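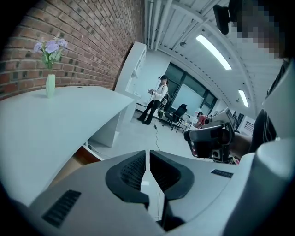 Hand-held gripper, finger pads facing each other.

Arts Administration, Unit 2
Captioned performances in small venues
Notes by Javiera Núñez

Last time we covered seating and sight lines. This unit is about captions for live theater, spoken word and talks. Most of what follows assumes a house of 300 seats or fewer and no permanent captioning equipment.

Terms

Open captions are shown on a screen that everyone in the house can see. Closed captions go to a device in the hands of the person who asked for one, usually a tablet or a phone. Surtitles are normally a translation and often leave out sound effects, speaker names and repeated lines. A show with surtitles is not a captioned show, and it should not be listed as one on the website.

Prepared captions are cut from the script before the show and cued line by line by an operator. Live captions are typed or respoken as people talk. Use prepared captions for scripted work. Use live captions for panels, post-show talks and improvised pieces. Many evenings need both, and the switch between them has to be rehearsed.

Preparing the script

Ask for the script as early as the company will give it to you, and ask again two weeks before opening. The version you get first will have changed. At the Pillell, Mirta Barrientos has the stage manager mark every cut and added line in a shared copy, and the captioner works only from that copy.

Break lines where the actor breathes or pauses. Don't put the end of a joke on screen before it is spoken. Two lines at a time is plenty for most screens. Three can work for verse.

Name the speaker when it isn't clear who is talking, and put sounds in brackets if the characters react to them or the audience needs them to follow the story. A dog barking offstage that makes everyone turn around gets a caption. General traffic noise under a whole scene gets one caption at the start and none after that. Song lyrics are captioned in full.

Placing the screen

Sit in the worst seat you plan to sell as a captioned seat and look at the screen from there. The viewer should be able to read a line and look back at the actors without turning the head very far. A screen at the side of the stage is common and cheap, but it serves only part of the house. A screen above the set is better for the center block and hard on the neck in the front rows.

Tell the lighting designer about the screen before the first lighting session. It gives off light, and a blackout will not be black unless the operator sends a blank cue.
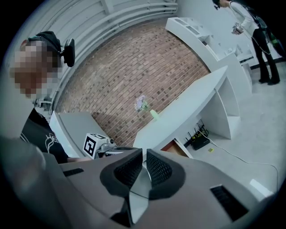 Should captioned seats be held back from general sale?
Hold a block with the best view of the screen and release what is left a few days before the show. Put the release date in the box office notes so that staff give callers the same answer.

Costs

In the class example, the Mészáros Playhouse budgets $2,000 for captions across one production. That covers script preparation, the operator and the rental of one screen for two performances. The second performance costs much less than the first, as the script work is already done. Students often put the whole sum under marketing. Put it under production, next to sound and lighting, so that it is there from the first draft of the budget.

Grant applications should name the number of captioned performances and their dates. "We will offer captions where possible" is not something a funder can check.

Publicity

List the captioned date on the main show page, in the same size type as the other dates. A separate access page is useful as well, but people look at the show page first. Say whether the captions are open or closed, where the screen will be and how to book the seats. Give an email address and a text number, not only a phone line.

Khanyisile Coetzee's reading on the Claridar season is in the course folder. Look at how late the captioned dates were announced in the first year, and compare that with the following June – the order of tasks changed more than the budget did.

On the night

The operator needs a clear view of the stage, a sound feed and a way to talk to the stage manager. Run a test line before the doors open. Front of house should know what to say if the captions stop: that the team has been told, and who to speak to at the interval.

If an actor skips a page, the operator blanks the screen, finds the place and carries on. Don't scroll through the missed lines in view of the audience.

Assignment

Write a captioning plan for a 90-minute play with a short post-show talk. Include a schedule working back from the performance, a screen position with a simple floor plan, a budget and the text for the show page. Two pages, not counting the floor plan. Abenezer Berhe will take questions in the discussion section. Plans are due Tuesday, November 4, 2025.

Contact: Arts Administration course office | © Javiera Núñez | Back to top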